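ok so I finally watched the Evander Rennie interview, the long one where he talks about his stutter, and I have thoughts. Short thread, I promise

I've been a fan since the first Kikley record and I had no idea. None. He says he started singing at home because it was the one time his mouth did what he wanted, and I had to hit pause and go get a glass of water

The part that got me was the Bernberg show. He froze on the band's names in front of 4,000 people and the drummer just started playing so he wouldn't have to finish. He tells it laughing! I was not laughing
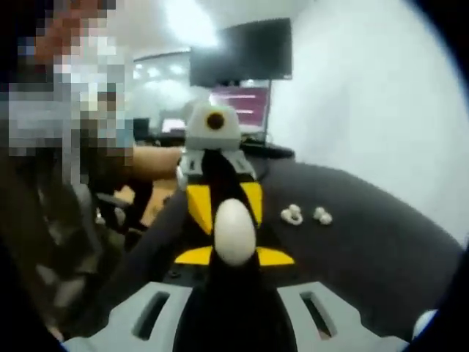

arm reaching toward the table, interview thread continues

Also he asked them to leave the pauses in. So there's a good stretch where he's stuck on "December" and the host simply waits for him. More of this on TV please

My little cousin stutters and people finish her sentences ALL the time (me too, I'm working on it). I sent her the link and she wrote back "he does the foot tap thing too" with 230 exclamation points. ok maybe I counted

Someone in the replies asked if he's doing speech therapy now. He says he went as a kid, hated it, went back before the Geddes tour and liked it a lot better the second time — mostly because he picked the therapist himself

Anyway the new single is called Drurkberg and he leaves a stumble in right before the second chorus. I thought it was a glitch the first time I heard it. Now it's my favorite bit of the song

going to bed, someone please tell me when he adds more West Coast dates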